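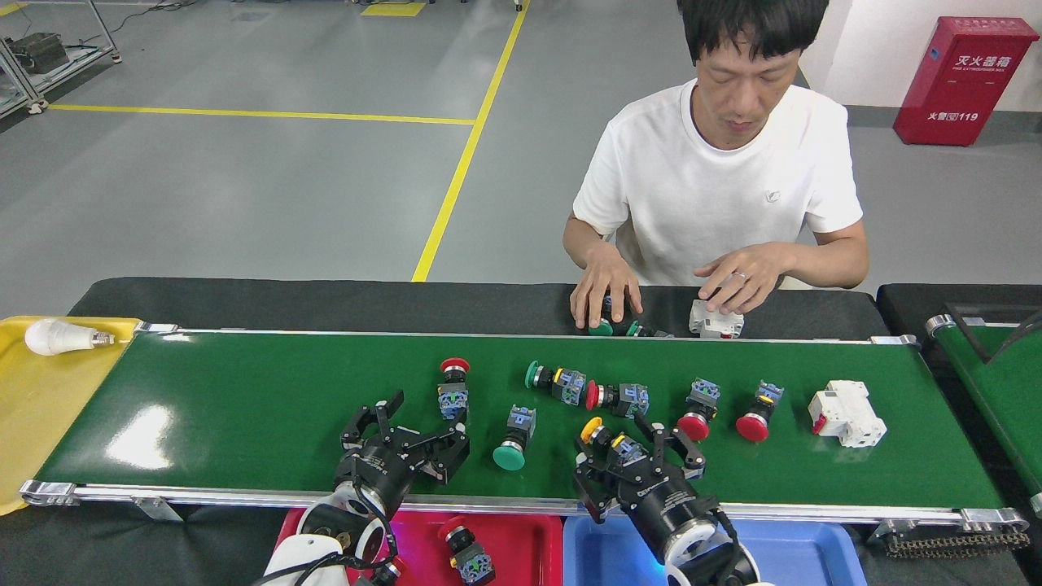
Push buttons and breakers on the green belt, with the red and blue trays down in front.

Last updated: September 30, 2023

So the sorting numbers are finally in, and I've been promising this post for so long that a couple of you have started emailing me about it. Sorry! I wanted to wait until I understood them, and I think I mostly do now.

Quick recap if you skipped the last one. We have a two-armed setup picking small electrical parts off a conveyor and dropping them into trays by type. The policy learns from demonstrations, meaning a person drives the arms through the task and the model tries to copy what they did. Our internal name for the model is Jurnia. The older one, which I complained about all spring, was Endamo.

The question I cared about was pretty narrow. If you have a fixed budget of demonstrations, should you collect them all on neat layouts (parts spread out, same few poses) or on messy ones? Everybody's gut says messy. Mine did too, but I had never seen us test it properly, and messy demos are slower to record and way more annoying. You fumble a lot. A push button with a round cap loves to roll off just as you close on it.

We collected 500 demos in each style and threw away the ones where the operator gave up or dropped a part on the floor. That left 435 on the messy side. To keep things fair I cut the neat set down to 435 too, picked at random, and trained the same model on each with the same settings. Then we tested both on layouts neither had seen, with the parts put down by hand in whatever pose they landed in.

The messy model got the part into the correct tray 79 percent of the time. The neat one was 15 points behind. I was expecting a gap, but I figured most of it would come from crowding, with fingers bumping the part next door. When I went through the failures one by one, crowding was a pretty small slice. The big one was orientation. Stand a button on its cap so the contact block points up, and the neat model would hover over it, dip a little, back off, and dip again until the timer ran out. It had hardly seen one that way up.

Tín Lương had a good suggestion here, which was to keep the neat layouts but force a wider mix of poses. Way easier to record! We tried a small version and it closed a good chunk of the gap. I don't want to put a figure on that yet, the test was too short and I did some of the scoring while tired.

A few things I'm still unhappy with:

The breakers. They're boxy and you'd think they'd be the easy part, but the model likes to grab them across the toggle, and then the release goes crooked.

Handoffs between the arms. There are almost none in the data. Whichever arm is closer does the job, and if the tray is on the other side it does this long awkward reach - it works, but it's painful to watch.

Color. I suspect the model leans on cap color a lot more than shape. Swapping the caps around would tell us, and I keep not doing it.

Also, somebody asked whether we used the Nnaji augmentation trick. We did not. I tried it on Endamo and it made the grasps worse, though I may have set it up wrong, so please don't quote me on that.

Next up is the wider pose set done at full size, plus a run with the belt moving faster. I'm hoping to have that in October, if Susero ships the replacement fingers when they said they would. I'll put the failure breakdown up as a table once I've cleaned up my labels (right now one of the categories is just called "weird").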